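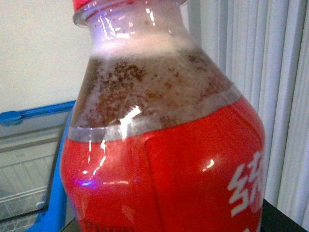
Teaching a hand to look before it grips

Kiều Nông gets excited about bottles. Clear ones, mostly, with something brown inside and a shiny label outside. "A soda bottle is a wonderful problem!" she says, pulling up a wrist-camera picture on her laptop. "Look at all that glare on the shoulder. Look how the red label throws light back at you. You and I see a bottle right away, and a depth sensor sees a mess."

Nông leads the grasping work at Zivura, a small lab in Sambridge, and she and her colleague Hollis Zamora have spent the past year on a method they call Lò. The idea is easy to say and took them months to get right: the arm stops short of the object, studies what the wrist camera sees up close, and decides where the solid parts are before the fingers move again.

Zamora wrote most of the code for that pause. He explains it with his hands, one fist for the bottle and the other creeping toward it. "From far away you get the outline, and that's good for steering," he says. "Up close you lose the outline, but you get the edge of the label, the line where the foam sits, the curve of the shoulder. Those are real clues. We used to throw them out."

They used to throw them out because close pictures are hard to learn from. A bottle can fill most of the view, with just a sliver of cap showing at the top, and the background is whatever happens to be there: a freezer, a set of blinds, a bit of wall. The older system, Fokis, treated views like that as noise and went with its last guess from farther back.

So how much did the pause help? Nông has the numbers ready. They ran 109 grasps on clear bottles with each system, using the same starting positions. Fokis missed 33 of them. Lò missed 11.

"I made Hollis run the count again," she says, laughing. "I was so happy, and I didn't trust being that happy."

Most of the misses that remain are on bottles with no label at all, and Zamora is frank about it. The label gives the method a strong border to hold on to, and without one it leans on the liquid line, which tilts and shifts as soon as anything touches the bottle. He has been trying a second, shorter pause right after first contact. Early runs look promising to him, though he won't give a figure yet.

What about speed? The pause does slow each grasp down, and Nông would love to shrink it. She thinks the arm could keep creeping forward while it studies the picture, and Zamora thinks that would blur the very details they need. They have been arguing about it since January, and both seem to be enjoying themselves.

The write-up is due on 24th August. After that Nông wants to move on to jars.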